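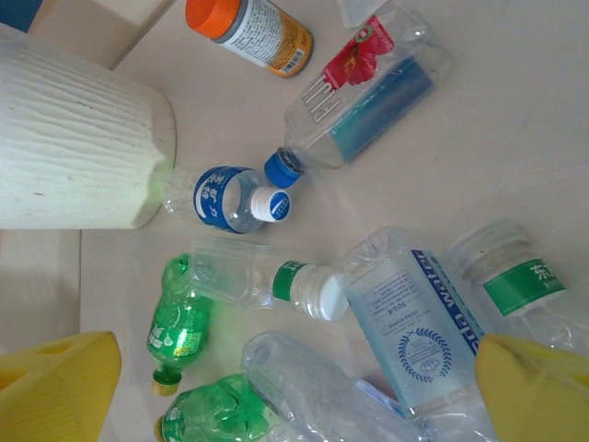
Ruvov bottle cell: setup and upkeep

Notes for whoever runs the two-arm bottle sorting cell at Kultemdale. They cover the daily start, the finger and cable checks, and what to do when an arm faults. Task code and recordings are kept in the Grultero repository and have their own README.

Last revised 3 Jan 2019

Contents
1. The cell
2. Before you power up
3. Start sequence
4. Laying out items
5. Fingers and wrist cameras
6. Cables
7. Faults
8. Known issues

1. The cell

Two arms sit on one aluminum rail at the front and reach in over a white floor panel. Each arm has its own base, its own control electronics and its own cable run. The arms are called left and right as seen from the rail side. All scripts use the same names.

Bottles are the main item. The set is a mix of clear and green plastic bottles, some of them crushed, plus a few small containers and jars. Labels are left on.

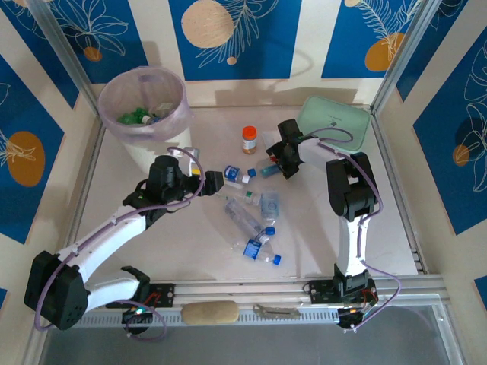 3 min read

2. Before you power up

Check that both bases are tight on the rail. The clamp bolts work loose over a long week, and a base that has moved even slightly will throw off every saved pose.

Wipe the floor panel. Grit under a bottle changes how it rolls.

Put the wastebasket in the back left corner and the tray in the back right. The saved drop poses assume this. If either one has to stand somewhere else, load the poses file for that layout first.

Lift both arms by hand to the rest pose. Do not power up with a gripper touching the floor.

3. Start sequence

Switch on the left supply, then the right. Wait for the indicator lights on each base before starting the driver.

Run arm_check. It moves each joint through 10 degrees and back. Keep hands out of the enclosure while it runs.

Run home_both. The arms home one at a time, left first.

Open and close each gripper 20 times before the first session of the day. The jaws are stiff after a night off.

4. Laying out items

Keep bottles inside the area both arms can reach. Anything pushed up against a wall panel will be missed or knocked over. Mix standing bottles with ones on their sides, and turn the caps in different directions. For pile runs, let the bottles touch and overlap.

5. Fingers and wrist cameras

Finger pads come from Abreu. Replace them after 500 cycles, or sooner if an edge has started to lift. Tighten the pad screws by hand only, as the inserts strip easily.

The fingertips should show in the two bottom corners of the wrist camera view. If one has moved toward the middle, the camera mount has slipped. Loosen the mount, set it back and run the camera calibration again.

6. Cables

Each arm has a purple cable that follows the links and loops back down to its base. Leave enough slack at the elbow for full travel. Before a run, move the arm to its farthest reach and watch the loop. It must not catch on the tray or the corner post.

7. Faults

Error 37 is a joint overload, nearly always at the elbow. Stop the driver, support the arm, cut power to that side and clear whatever it was pushing against. Then start again from section 3.

If a gripper closes but reports open, reseat the connector at the wrist.

8. Known issues

The right arm homes slightly low when cold. Run home_both a second time.

Small vials can slip out sideways when the pads are worn.

The spare elbow motor ordered in May has the older connector and needs the adapter lead.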